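Grodness: grasp-point re-ranking for small round handles

Grodness is a method and a small dataset for one narrow problem: getting a parallel gripper to take hold of a knob on top of a lid, lift, and put the lid back down. It was written because our general grasp model, Orketti, is very good at boxes and has strong feelings about knobs, all of them wrong.

This README covers what is in the release, how the episodes were recorded, what the method does, and where it falls over. The last part is the longest.

## What is in the release

- 585 teleoperated episodes of lid and knob handling in a kitchen-style setup
- wrist and fixed camera video for each episode, with joint states and gripper opening
- hand-drawn grasp axes for 80 of those episodes
- weights for the re-ranker, trained on the episodes with drawn axes
- the evaluation script, which is short and should be read before the results are quoted

The base Orketti weights are not included. They are large, and you can get the same general behavior from any grasp proposer that returns scored candidates. We tested with one other, Cistero, and the re-ranker attached to it with less complaint than expected.

## The problem, briefly

A knob is a friendly shape for a hand and an irritating one for a depth map. It is round, so every closing direction looks about as good as the next. It is often surrounded by shiny metal or set on glass, so the depth around it is partly missing and partly made up. Orketti responds by spreading its confidence evenly around the circle and then picking an angle that sends one finger into the side handle.

Grodness leaves the proposals alone and changes the order in which they are tried. For each candidate it looks at a crop from the wrist view, estimates where the knob axis is, and scores how evenly the two fingers would straddle it. Candidates whose approach path crosses low-confidence depth get a penalty. The penalty is a single number, chosen by hand, and we would love to tell you it was learned.

## Setup

One arm, one parallel gripper, one camera at the wrist, one fixed camera near the workspace. The operator drives the arm to the knob, closes, lifts, holds, lowers and opens. Retreat is recorded too, as are the stretches between grasps when the gripper is closed on nothing. We kept those because the re-ranker needs to learn what "no knob" looks like. An early version found knobs in bare countertop with great enthusiasm.

Gripper and workspace, as recorded:

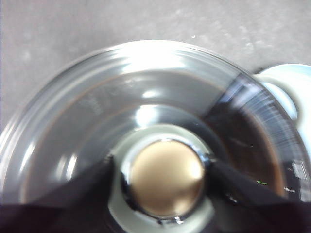
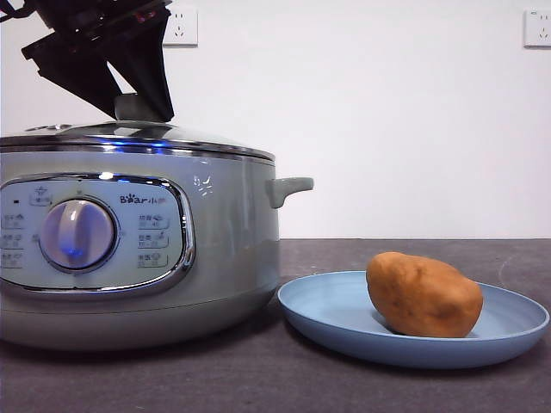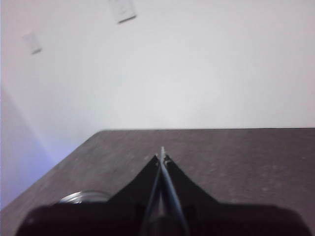
Each episode folder holds both videos, a file of joint states and a plain text note with the operator's verdict: clean, slipped, or abandoned. The verdict was typed right after the episode and never revised, so a few of them are grumpier than the video deserves. We left the spelling alone.

Videos and joint states share a clock. The wrist video occasionally drops a frame during fast moves, and the loader repeats the previous frame when that happens. If you need real gaps, set `fill_dropped` to false and be ready for arrays of different lengths.

## Results

We ran 40 trials per condition, same arm, same lighting, lids shuffled between trials. A trial counts as a success if the lid is lifted clear, held, and returned to its seat without a second attempt. Nudging it into place with the side of a finger does not count, however elegant it looked at the time.

With the re-ranker switched on, Orketti made noticeably fewer off-center grasps, and the ones that remained were mostly small misses that still lifted. With Cistero the gain was smaller, mainly because Cistero was already better at this than we were comfortable with. Per-trial outcomes for both are in `results/trials.csv`. Please use those in place of a single headline score; the difference between lids is larger than the difference between methods, and averaging hides it nicely.

We also tried training on all the episodes with axes guessed from gripper position at the moment of closing. This was supposed to be the main result. It did slightly worse than the small hand-drawn set, apparently because operators close a bit early on one side and let the knob slide into the middle – a perfectly sensible habit that makes a terrible label.

## Known problems

- Polished metal near the grasp. A bright reflection can pull the axis estimate sideways. The wrist crop is normalized before scoring, which helps in even light and does very little under a strong lamp.
- Clear glass. Missing depth is penalized, so on some approaches every candidate is penalized and the ranking becomes decorative. The code prints a warning when this happens. The warning is accurate.
- Motion blur. Crops taken while the arm is still moving are scored as though they were sharp. Wait for the arm to settle, or pass `min_still` with a value that suits your hardware.
- Empty views. The "no knob" output is decent on plain surfaces and poor on clutter, where a bottle cap is, from the model's point of view, a knob with ambitions.
- Force. There is no tactile signal anywhere in this release. The method has no idea how hard it is squeezing.

## Running it

Put the weights in `models/`, point `config.txt` at your proposer, and run `rank.py` on one episode before you let it near hardware. The first run builds a cache and takes its time. Later runs take under 8 seconds per episode on our desktop machine, which is not a fast one.

Camera calibration must be in meters. The loader will accept millimeters without a murmur and then plan a grasp somewhere in the parking lot. A check for this has been on the list since December.

## Use and reuse

Research use is fine, and so is teaching. If you change the success rule, please say so when you report numbers. Corrections to the drawn axes are very welcome, particularly in the later episodes, which were labeled on a Saturday.

The Mfinanga branch contains an unfinished version for handles that are not round. It runs. We make no other claims for it.

Contact: open an issue in the Grodness repository | © Grodness project | Back to top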